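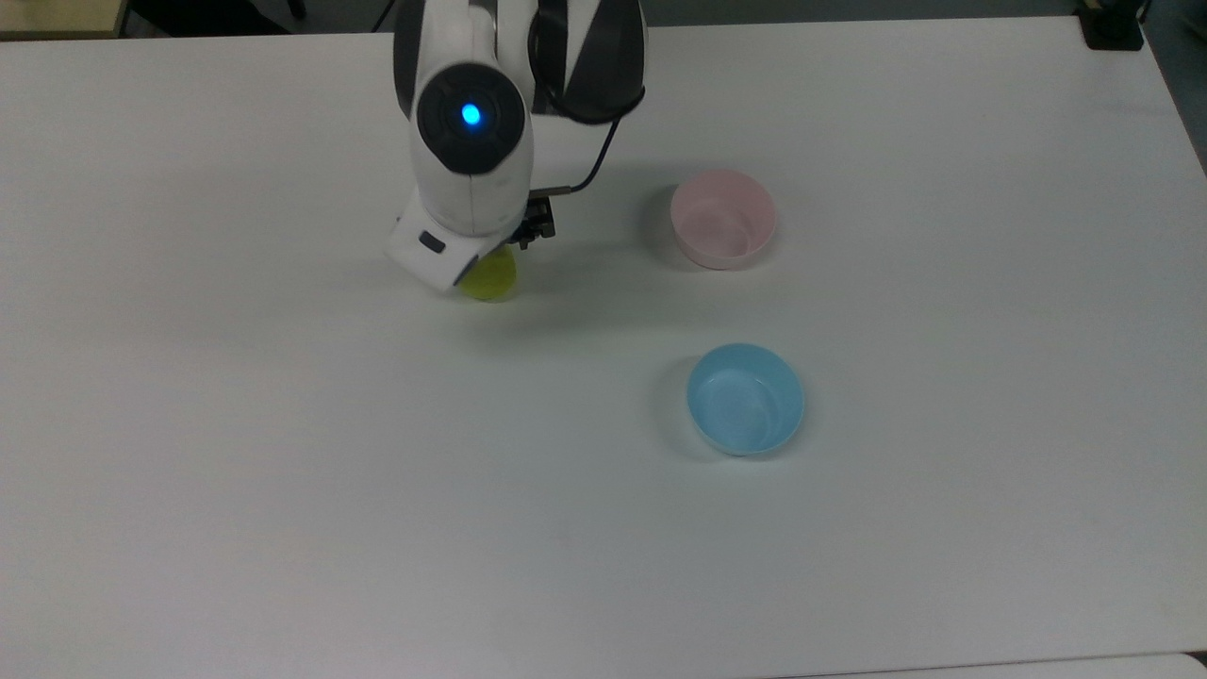 Byung-chul Seo has spent most of his working life on the inside of water pipes. He manages loss control for the distribution network in Parnstead, a town with 200 kilometers of main, much of it gray cast iron laid before anyone kept usable drawings. The network has 3,334 service connections. We spoke in his office at the Verstraete pumping station, where the low-lift pumps can be heard through the wall.

Seo began with a correction. "People ask how much water leaks," he said. "The first question is how much water is unaccounted for. Leakage is one part of that. Meter error is another, and so is unbilled use, such as flushing and fire flow. If you put all of it down as leakage you will dig holes in the wrong places."

His preferred measurement is minimum night flow. The network is divided into six metered zones, each fed through one or two inlets. Between two and four in the morning, legitimate consumption falls to its lowest point and pressure rises to its highest. Flow into a zone during that window, less an allowance for household use and known night users, is treated as leakage.

"The allowance is where the arguments are," Seo said. "A bakery starts at three. A school has a urinal cistern that fills all night. A single stuck float valve can look like a small burst. We keep a list of night users for each zone and we revise it every April."
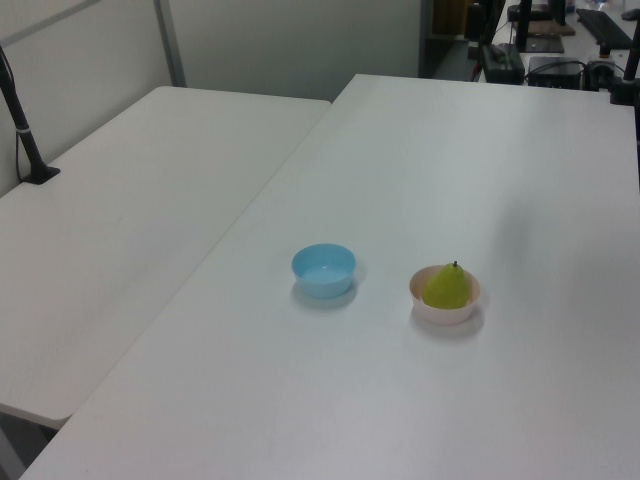 Once a zone exceeds its threshold on four consecutive nights, a crew carries out a step test. Valves are closed in sequence, working back toward the inlet meter, and the drop in flow at each closure is recorded. A drop larger than the connections on that section can explain marks the section for acoustic work. Seo described the method as old and adequate, provided the valves close.

"Half the job is valves," he said. "A valve that has not been turned in fifteen years will do one of three things. It will seize, it will shear the spindle, or it will turn nicely and not seat. The last one is the worst because your data look fine."

The crews use correlators made by Trestata. Two sensors are attached to fittings on either side of the suspected leak, and the difference in arrival time of the noise gives its position, if the pipe material and the distance between sensors have been entered correctly. On cast iron the results are good. On plastic pipe the sound attenuates within a short distance, and the sensors have to be moved closer together, often onto service fittings in driveways.

"We had a section recorded as ductile iron that was polyethylene for the middle third," Seo said. "Somebody had made a repair and kept it to himself. The correlator gave a very confident position. We dug there and found clean sand."

Pressure is the other variable. Parnstead installed Protunel reducing valves at the inlets of the two lowest zones, where static pressure had been well above what the housing required. The valves are set to a lower outlet pressure at night. Seo said the burst rate on both zones has dropped, although he would not give a figure until he had another full winter of records.

"Cold water moves the joints," he said. "A mild winter makes any engineer look competent."

He was less cautious about customer-side leaks. Supply pipes between the boundary and the house belong to the owner, and the utility can notify but seldom repair. The average run time for such a leak, he said, is far longer than for a burst on the main, and the volume lost is often greater. "A burst in the road gets reported by breakfast. A weeping joint under a lawn gives you green grass."

The current program, approved in November 2025, covers replacement of the zone inlet meters and a survey of every valve on mains of six inches and above. Seo expects the survey to take longer than scheduled. The first sheet of valve records was open on his desk, with several positions marked in pencil as "not found, see old road line."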